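Evelien Mertens
Thu 12 March

Folding day. I do the big pile in one go, and the T-shirts take longest.

Dark ones first. Hold the cloth by two corners, pull the top edge taut and let the rest hang before you lay it down.

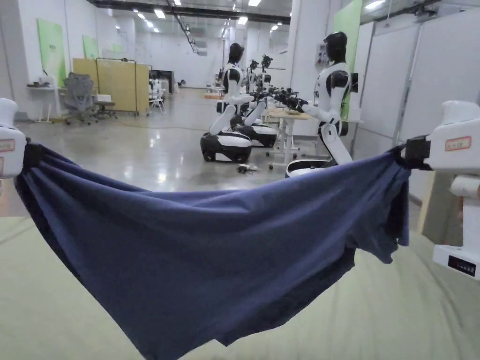
The padded cover on the table helps. Cotton slides about on a bare top and you end up chasing it.

I bought my cover in Widton in December. It's 60 cm deep, which is a bit mean for the larger sizes. The 97 would have been better. 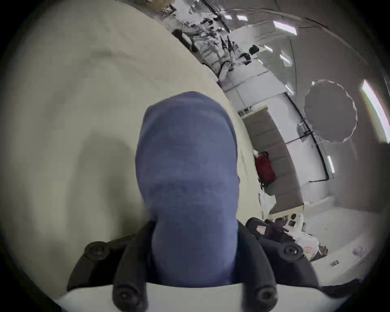
Someone asked about folding boards. I had one from Plomach and gave it away. Fine for shirts, slow for everything else.

Smooth from the middle out to the sides. Sort out the sleeves and collar before the first fold or the lump stays in.
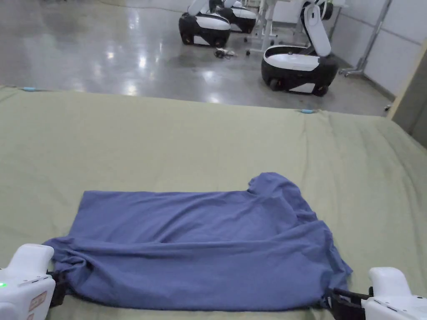 After that it's sides in, bottom up, and on to the stack. I stop at 8 to a stack or they lean.

Towels tomorrow. Nearly 6 loads' worth, so no posts until they're done.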